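**Friday, February 2, 2024**

I've got some lovely news to share – Dilani Bhuiyan is joining us at Kernia Rowing Club as head coach of our adaptive squad!

Those of you who were at the Somogyi regatta will remember her shouting the mixed double home from the bank (I had a sore throat just listening to her). She starts with us in April, and she'll be running five sessions a week on the water and in the gym.

We've also had a very welcome £2,000 from Nirnidico, our kit sponsor, which is going straight on fixed seats and pontoon floats for the two training boats.

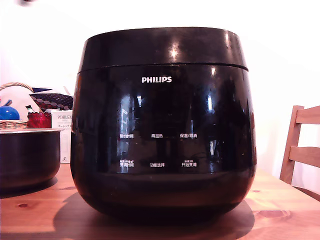
**Do you need to have rowed before to join the squad?**

Most of our current rowers had never sat in a boat when they came to us, and beginners start on the indoor machines.

Tamsin Merrick and Wiremu Pryor are both staying on, I'm glad to say, and they'll race the PR3 pair at Grikia later in the season. They missed the final there last year by a whisker and they're still grumpy with me for bringing it up.

Come-and-try places are free, but please email the club office first so we can sort out a boat for you.

Tamara Bratu
Club Captain, Kernia Rowing Club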